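Kitchen & Table > Tablecloths

Gidey Check Tablecloth, pink

The Gidey is our everyday cloth for the kitchen table. It comes from the Fekwood workshop in Altport, where the edges are folded two times and sewn flat, so the corners do not curl after washing. Colour is pink with a grid of thin white lines.
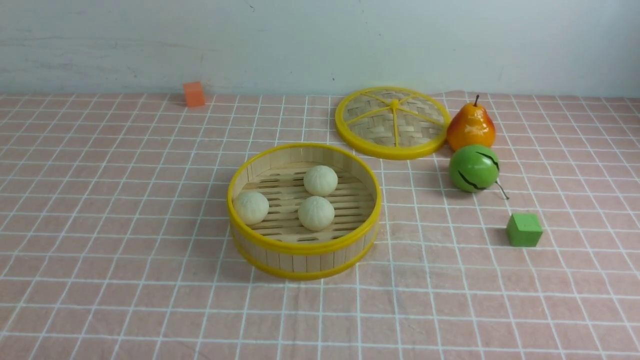

Gidey in pink, with steamed buns.

Please measure your table before you order. We advise that the cloth hangs 34 cm on each side, but for a small kitchen you may prefer less. Wash it at a warm setting with similar colours and hang it in the shade, as strong sun will make any pink paler with the years.

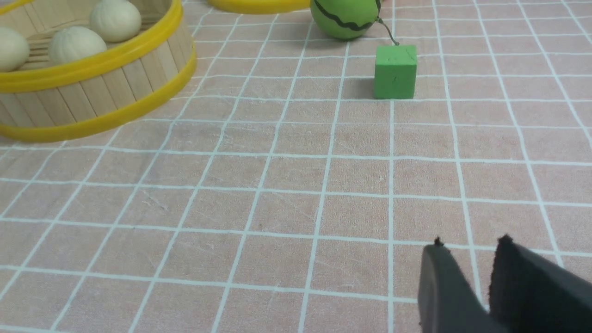
Ironing is easier while the cloth is still a little damp. Matching napkins are sold under the name Iltness, in packs of two. We can also hem the cloth to your own size; please allow 3 weeks for this work. Item no. 799.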